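## Sorting the play food

Toy fruit and veg ends up all over the house. Give each lot its own container and pack-up gets shorter. A clear bowl suits the pieces used every day, and a yellow basket takes the overflow. 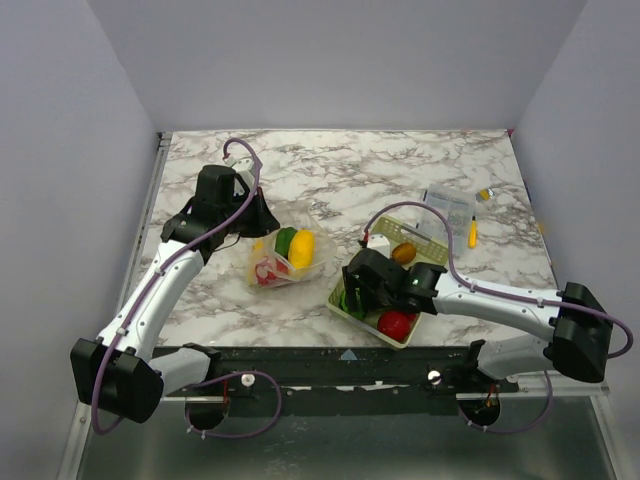 Radka Milošević finds a bowl too easy to tip and keeps everything in baskets, with a smaller one for the tomatoes.

Bags are fine for odd shapes like the watermelon and the chilli. Choose clear ones so you can check the colours without emptying them. Round pieces roll, so use a tray with raised edges.
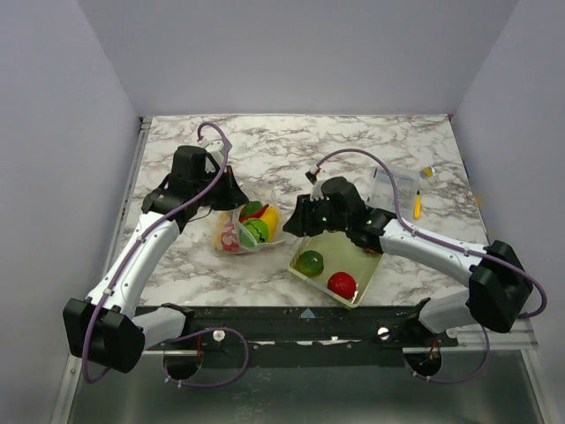 *Bagged pieces beside the tray.*

Wipe the pieces before they go away and leave them on a tea towel overnight.

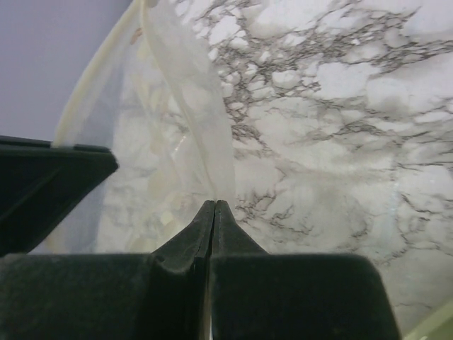

Thin bags wear out, so go through them every August. Milky plastic pulled into a long twist like this one hides small pieces in the folds. Shake it open over the bench first.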